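Speaker notes: Changes to bus service in the Tascombe district
Public information session, November 2019
Speaker: Amber Hoekstra, Service Planning

Opening

Good evening, and thank you for coming. My name is Amber Hoekstra and I work in Service Planning. With me is Gerrit Jansen from Operations, who will take questions on drivers, vehicles and depot matters. Please hold questions until the end of each section. Printed timetables are on the table by the door.

Tonight covers the changes that take effect in February. The fare table is not part of this session.

Slide 2: Why the network is being adjusted

The present timetable was written before the Kudow bridge was narrowed to one lane each way. Trips that cross the bridge in the afternoon regularly reach the Lambrechts terminal late, and the late arrival then carries over to the next departure. Passengers submitted 1253 comments during the consultation. The most frequent subject was missed connections at Lambrechts. The second was crowding on Route 28 before school.

(Pause. Do not read the comments aloud. The summary is in the handout.)

Slide 3: Route 28

Route 28 will keep its present path between Lambrechts and Tascombe Market. Two morning trips will be added on school days. The trip that now leaves Lambrechts at 7:10 will leave at 7:02. Stops on Mill Street are unchanged.

The Saturday schedule has been rewritten. Evening trips on Saturday will end at the market and will no longer continue to the hospital. Passengers for the hospital should change to Route 40 at the market, where the two routes will share a stop.

Slide 4: Route 40

Route 40 will no longer cross the Kudow bridge. It will turn at Kudow South and return by way of the hospital. Passengers who board north of the bridge will be served by the new Route 41, which uses the same stops. A transfer issued on either route will be accepted on the other.

(Gerrit to explain the turning arrangement if asked. The land agreement at Kudow South is signed.)

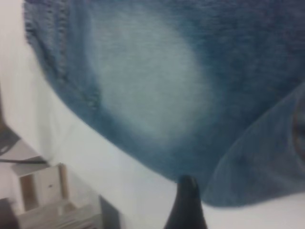

Blue denim with a pale, faded patch.

Slide 5: Lost property

Articles found on vehicles are at present held at three depots. From February all of them will be sent to the Astis office at Lambrechts, where Amparo Paredes is the contact. Clothing and bags will be kept for 100 days. Phones, wallets and identity documents will be kept longer. Claims may be made in person or by telephone, and the claimant will be asked for the route and the time of travel.

Slide 6: Stops and shelters

The stop at Orchard Lane will move to the far side of the junction. The shelter will follow once the pavement has been widened. Until then there will be a pole and a bench only. We recognize that this is a concern for residents of the senior housing there, and Femke Leemans has met with them twice. A request for a second bench has been received and is under review.

Slide 7: Schedule information

New timetables will be posted at stops one week before the change. The telephone line will have extended hours during the first two weeks. Route maps on board will be replaced as vehicles come in for cleaning, so some old maps will remain in use for a short time.

(Leave slide 7 on the screen during general questions. Written questions go in the box and will be answered by mail.)

Contact: Astis Service Planning, Lambrechts Terminal, Tascombe | Copyright Astis. All rights reserved. | Back to top

Comments (3)

Femke Claeys
Will the 7:02 from Lambrechts still wait for the train? The notes do not say, and with the old 7:10 I had just enough time.

R.D.
Moving the Orchard Lane stop without a shelter in winter is a poor decision. My mother uses that stop every day.

Kudow resident
Thank you for posting these, I could not attend. Please put the Route 41 timetable online as well.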